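Tadcombe Wrist Set
Marker wristbands for teaching a robot with your own two hands

£400 the set, VAT included. In stock, made to order in the larger cuff size.

What it is

I make these at Indalwood, my little workshop, and I've been wearing one version or another of them for longer than my family would like. The Tadcombe is a pair of black fabric wristbands with square printed markers on them, and a small pod that hangs below the right wrist on a thin cable. You put them on, wear a camera on your head, and do the job you want the robot to learn. The markers give your software something crisp to lock on to, so it can work out where your wrists were and which way they were turned all the way through the recording.

That's the whole idea, really! You don't hold a controller and you don't squeeze a trigger. Your fingers stay bare, so you can feel what you're picking up, and for fiddly household jobs I think that matters more than almost anything else on this page. I started out steering an arm with a joystick box and I could just about move a mug from one side of a table to the other. Ask me to pull one sock out of a pile and I'd be there till bedtime.

What comes in the box

Left band, black fabric, with a white strap carrying three markers in a row
Right band, black fabric, with a white panel carrying two markers
Pod, white, with one marker on its face, and its cable
Clip for keeping the cable on your waistband
Printed calibration card
A spare set of markers in a paper envelope (please don't fold it)

The camera isn't included. Most people who write to me already have one they like, and I'd only be marking up somebody else's box.

Why the two bands are different

I get asked this a lot, usually by someone who thinks they've been sent odd ones. They're meant to be different. The software has to tell left from right even when your arms cross, and giving each side its own layout is a handy second check on top of the marker numbers. It also means you can glance down and see you've put them on the wrong way round before you've recorded a whole afternoon of rubbish. (I have done that. The robot's left arm came out very confident about everything the right one should have been doing.)

The pod hangs on the right because that's where I wanted it, being right-handed. It holds the motion sensor, which fills in for the moments when the camera loses sight of the markers. If you're left-handed, tell me when you order and I'll build you a mirrored pair at the same price. You'll need to swap the sides in your settings file and the leaflet has a page on that.

What it's good at

Jobs where both hands are busy and neither one is doing anything tidy. Folding, sorting, bagging, unloading, stuffing a duvet into its cover if you're feeling brave. Hands do a lot of small clever things that are very hard to type into a program: one holds the pile steady while the other pulls, you feel a snag, you change your grip a bit, you go again. With a wrist set you simply do it and the doing gets written down.

Wire hangers are my favourite test and I recommend them to everybody. They're cheap, they don't break, and they knot themselves together the moment you look away. Every hook wants to be round some other hanger's shoulder. A basketful of them makes a better exam for a two-armed robot than any block-stacking I've ever seen, and the way people go about it is lovely to learn from. One hand takes a hanger up by the shoulders, near the hook, and the other gets hold of the long bottom bar. You don't plan that, your hands just know where to go.

Pale thin wire on a pale background is a nuisance for the camera, mind you. The hangers themselves can be next to impossible to pick out in the recording. The bands don't care, because black and white squares on your wrist look much the same whatever you happen to be rummaging in, and I'd much rather have a good wrist track and a hazy hanger than the other way about.
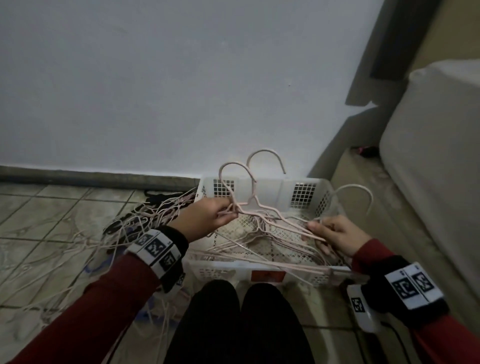
Getting set up

Allow yourself a quiet evening the first time. After that it's a couple of minutes.

Put the bands on over your sleeves or over bare skin, either is fine, but pick one and stick with it for a whole session. A loose cuff that rides over the strap will hide a marker and you won't notice until you're sat at the computer. Plain long sleeves with a snug wrist are my preference. They also keep the fabric from rubbing if you're at it for hours.

Do the straps up firmly enough that they don't slide when you shake your hands. Snug like a watch. If your fingers tingle, that's too tight.

Plug the pod into your recorder and run the cable down and away from where you'll be working. Leave a bit of slack at the elbow, then clip it at the waist. Most of the grumbles I hear about the cable come from people letting it run straight across the job and then picking it up along with the washing.

Put the calibration card where you'll be working, look at it, and hold each wrist over it in turn until the recorder beeps. Now do your task a few times without recording at all. Everyone moves oddly when they first put the bands on, very stiff and careful, as if they were being watched by a driving examiner. It wears off.

Working on the floor

Plenty of you will be kneeling, since that's where baskets and boxes and toy piles tend to live. It's a perfectly good way to record. Tip the camera down a touch further than feels right, because your head comes up more than you think when you reach forward. Keep whatever you're working on close to your knees so your arms aren't at full stretch, and if you've got a second heap beside the basket, turn your head towards it when you reach for it. Your eyes will go there by themselves but the camera only goes where your nose goes!

Shiny tiles can throw a glare on to the markers from a low window. Drawing a curtain usually does the trick.

How many goes does it need?

How long is a piece of string, I'm afraid. It depends on the job, your robot and whatever learning software you're feeding. For my own hanger basket I recorded some 400 goes before I was happy with how the arms behaved, and I threw out a fair few where I'd rushed. Mixed-up starts help a lot. Tip the pile out, stir it, lean the basket at an angle, work from the other side. If every recording begins with the same neat arrangement then your robot will learn that arrangement and sulk at anything else.

Leave your fumbles in, too, as long as you sort them out in the same go. A hanger that catches and gets wriggled free is worth having. A hanger that catches and makes you swear and stop the recording is less use.

Will it work with my robot?

The set doesn't talk to a robot at all. It gives you a track of two wrists over time and you take it from there. I've used it with the Goh two-arm bench kit, which suits it nicely as the arms are spaced much like a person's, and there's a ready-made settings file for that on the downloads page. For the recording side I use Drallirdale, and the markers in the box match its standard set, so there's nothing to change. If you use something else, check that it can read square markers and that you can type in your own sizes. Most can.

It tracks wrists and only wrists. Your finger positions have to come from the camera picture, and how well that goes is down to your software. If your robot has a simple two-finger grip you mainly need to know open or closed, and that's usually readable enough. If you've got a hand with lots of joints, you may well want a glove, and I don't make one. I've tried a few on and I'd sooner feel the wire.

You can use it live as well, with the robot copying you as you go, but I'd call that a bonus. There's a small lag and it takes some getting used to. Stay well out of the arms' reach and keep the stop button by your foot.

Looking after it

Take the marker strap and panel off and the fabric bands can go in a cool hand wash. Dry them flat. The markers just want a wipe with a barely damp cloth, and nothing with spirit in it, as it dulls the black. Once a corner of a marker starts to lift or gets scuffed, change it for one from the envelope. A tatty corner makes the track jitter and you'll spend ages blaming something else.

The pod isn't waterproof, so no washing up in it. A splash is all right if you dry it off quickly.

Spares and returns

A replacement pod with cable is £46 and marker sets are sent out free if you post me a stamped envelope. Straps are on the spares page, in both cuff sizes.

You've got 14 days to try it and send it back if it isn't for you, worn or not, as long as it's clean and the markers are still flat. Mirrored pairs count too.

Left-handed, large cuff, or a camera you're not sure about? Pop it in the notes box when you order and I'll write back before I start building. I'm usually at the bench in the mornings and answering messages after lunch.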